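3.2 Der Rohraufbau und warum wir bei Kunststoff geblieben sind

Bevor ich zu den Messungen komme, muss ich kurz von den Rohren erzählen, denn an denen hängt in dieser Arbeit fast alles (und an denen habe ich auch die meiste Zeit verloren). Angefangen hatten wir mit Kupfer. Das sah wunderbar nach echtem Heizungskeller aus, ließ sich aber nach jedem Umbau nur mit viel Geduld wieder dicht bekommen, und im November haben wir den ganzen Kupferteil dann abgebaut. Seitdem arbeiten wir mit weißem Kunststoffrohr, das man stecken, drehen und bei Bedarf einfach absägen kann. Eine Wohltat!

Die Formteile stammen aus zwei Quellen. Winkel und T-Stücke haben wir bei Procházka bestellt, ein paar Sonderteile kamen von Luketti, und die passten -- zu meiner ehrlichen Überraschung -- auf Anhieb zusammen. Insgesamt liegen bei uns jetzt 256 Formteile in Sortierkästen, nach Durchmesser und Anschlussart geordnet. Ita Kinsella hat dafür ein Nummernsystem entworfen, das ich bis heute nicht ganz verstehe, mit dem man aber jedes Teil wiederfindet.

Beim Aufbau selbst gibt es zwei Grundformen, die im Folgenden immer wieder auftauchen: den stehenden Strang und den liegenden. Der stehende ist die Variante, die man aus der Küche oder vom Gartenanschluss kennt, ein Rohr nach oben, gern mit einem kleinen Hahn daran. Der liegende Strang ist geselliger, da hängt an einem langen Rohr alles Mögliche: Winkel, T-Stücke, Abzweige, Gewindeeinsätze aus Metall. Mir ist der liegende lieber, weil man an ihm so schön sieht, wie viele verschiedene Verbindungsarten schon auf kurzer Strecke zusammenkommen.
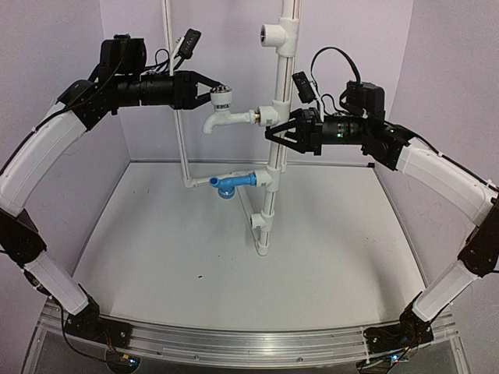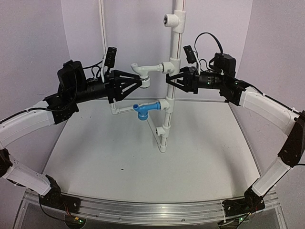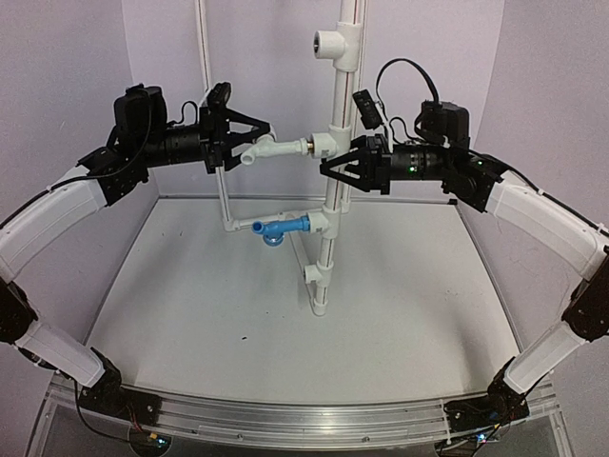
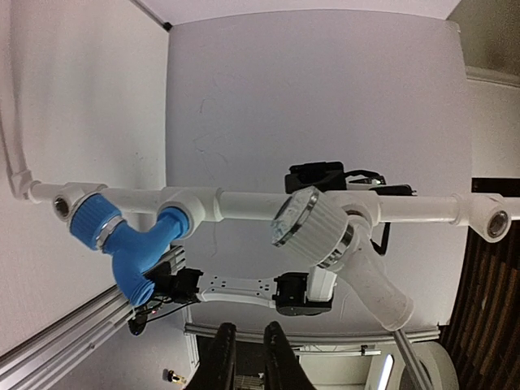 Abb. 4: Rohraufbauten aus weißem Kunststoff. Die ersten drei Aufnahmen zeigen ein senkrechtes Rohr, auf der ersten und dritten ist der weiße Hahn zu erkennen; die vierte zeigt ein waagerechtes Rohr mit blauem und durchscheinendem Y-Abzweig.

Zu den Farben werde ich oft gefragt. Der blaue Abzweig in der letzten Aufnahme von Abb. 4 fällt natürlich sofort ins Auge, und das ist beim Protokollieren ungemein praktisch: »der blaue« versteht jeder, »Abzweig 23, Ausführung B« versteht nur Ita. Der milchig durchscheinende daneben ist mein Liebling. In der Vorstudie (Projekt Borirero) hatten wir ausschließlich weiße Teile verwendet, und beim Auswerten der Notizen haben wir ständig die Abzweige verwechselt -- das wollte ich kein zweites Mal erleben.

Erfasst haben wir über die gesamte Laufzeit 1.468 Verbindungen, jeweils mit Art, Durchmesser und Einbaulage. Die Einträge liegen in der Teileliste Tevov, die wir auf Anfrage gern weitergeben. Für jede Grundform waren rund 100 Durchgänge vorgesehen, beim liegenden Strang sind es am Ende ein paar mehr geworden, weil ich mich beim Umstecken zweimal vertan und die betroffenen Durchgänge vorsichtshalber wiederholt habe. Die doppelten Einträge sind in der Liste mit einem Sternchen markiert und gehen nicht in die Auswertung in Abschnitt 4 ein.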